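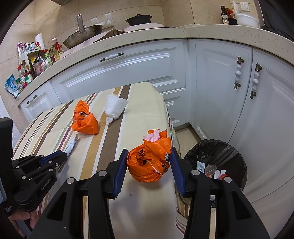 Why can't you just tell the robot what to do, Ifeoma Abubakar wanted to know, the way you would tell your little brother to pick up his socks? She wrote to us from Lolcombe, and we liked her question so much that we decided to spend this whole page on it.

Well, Ifeoma, think about the last time you cleared up a messy table. You probably didn't think "open my fingers, move my hand forward, squeeze, but not too hard." Your hand just went and did it! A robot doesn't have any of that know-how to start with, and putting it all into words would take ages (try explaining to a friend how to tie a shoe without using your hands, and see how far you get).

So people show it. One way is to hold a gripper in your own hand, a bit like a big pair of tongs, and do the chore with it. You close the two fingers on a crinkly bag, you carry it over to the trash can, and you let go. The tool has a camera on it, and the pictures and movements are saved so that a robot can learn from them later on.

Another way is remote control. The person sits a little way off and steers a real robot arm, and the arm copies each move they make. It's slower, and it takes some getting used to, but the robot is practicing with its own body.

Once is never enough, I'm afraid. Bags are floppy, and no two of them squash the same way, so a single chore might be shown 2000 times, with the bags in new spots and the table dressed in a different cloth.

Want to try it at home? Take some kitchen tongs, put 10 crumpled pieces of paper on the table, and move them into a bowl, very slowly, noticing each thing your hand decides to do.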